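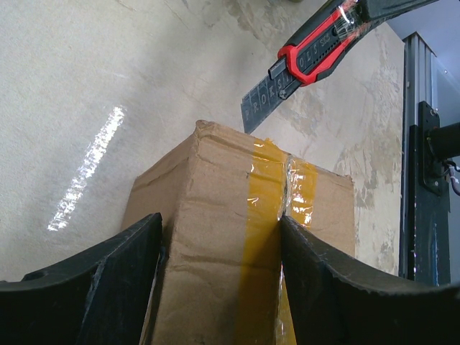

How often does a spoken-word CD set need to be inspected?
Every set gets a full inspection once a year, and a short check at the desk each time it comes back from a loan.

Audiobook CD Collection: Annual Inspection Checklist
Humphreys Branch Library, with comments from the last round
Completed 03/03/2025

Scope
All adult and young adult audiobooks on compact disc, including sets on long loan to Dradholm. Music CDs and MP3 discs have their own sheet. Sets inspected this round: 2,196.

Mark each line OK, Repair, Replace or Withdraw. Leave nothing blank. If a line doesn't apply, write N/A.

1. Case and hinge
Case opens flat and closes with a click. No cracked hinge pins. No sharp edges.
Comment: OK overall. The older Skotico binders are splitting at the spine, mostly the ones sized for 12 discs or more. Order replacements in the black, not the clear. The clear ones yellow.

2. Disc count
Number of discs in the case matches the number on the label and in the catalog record.
Comment: 26 sets short by one disc or more. Notes put on the records and last borrowers contacted. Hold these sets in the back office until the notices run out. Several turned up with a disc from a different title in the empty slot, so check the title on every disc and don't go by the slots alone.

3. Disc order
Discs are in sequence, label side up.
Comment: Fixed as found. Not recorded as a fault.

4. Disc surface
Hold under the desk lamp and tilt. Light hairlines are OK. Anything you can feel with a fingernail goes to Repair. Pinholes of light through the label side go to Withdraw, as the machine can't fix those.
Comment: 400 discs sent through the Skinon. Change the pad when the counter light comes on, even in the middle of a set. One batch was run on a worn pad and had to be done over.

5. Playback test
After repair, play the first minute, a minute from the middle and the last minute of each disc. Use the older player. The newer one skips over errors that will stop a car stereo.
Comment: Discs that fail after 3 passes through the machine go to Replace. Don't keep trying.

6. Disc labels and ownership marks
Hub ring label present and stuck down all the way around. No paper labels on one side of the disc only. Barcode on case scans the first time.
Comment: Old half-moon labels are still turning up on sets that came over from Dradholm. They throw the disc off balance. Peel them, clean off the glue with the citrus wipes and put on a hub ring. Repair.

7. Cover art and case insert
Title, author and reader can be read from the front. Spine label matches the call number. Sleeve is not torn.
Comment: Sun fading along the window bay, authors D through H. The blinds are now closed in the afternoon. Reprint spine labels for that bay before October.

8. Catalog record
Compare the case with the record on these points:
Abridged or unabridged
Reader's name
Number of discs
Running time
Series name and number
Comment: The abridged note was missing on a lot of the older records. Borrowers do complain about this one. Two editions of the same title sharing one record should be split, even if the only difference is the reader. Running times copied from the publisher are fine if the case agrees.

9. Smell, mold and spills
Open the case and check the sleeves. Any mold, bag the whole set and withdraw it. Cigarette smell, leave it open in the workroom for a week and check again.
Comment: One set withdrawn for mold. Sticky sleeves can be swapped for new ones. Wash hands before going on to the next shelf.

10. Shelving
Cases stand upright and are not packed tight. You should be able to pull one out without bringing its neighbor along. Bottom shelf is clear of the floor heater.
Comment: Mysteries are too tight. Move the end of the run to the next bay. Bottom shelf OK.

11. Replacement decision
Single discs can still be bought for some publishers. Check the supplier list first. If the title is also held as a download and the CD hasn't gone out in two years, withdraw it.
Comment: Large print readers often borrow the CDs too, so ask the outreach desk before withdrawing anything on their list.

Outstanding
Skotico binder order, waiting on a price
Spine labels, window bay
Second pad for the Skinon
Records to split, list is in the cataloging tray
Dradholm long loan sets to go back once item 6 is finished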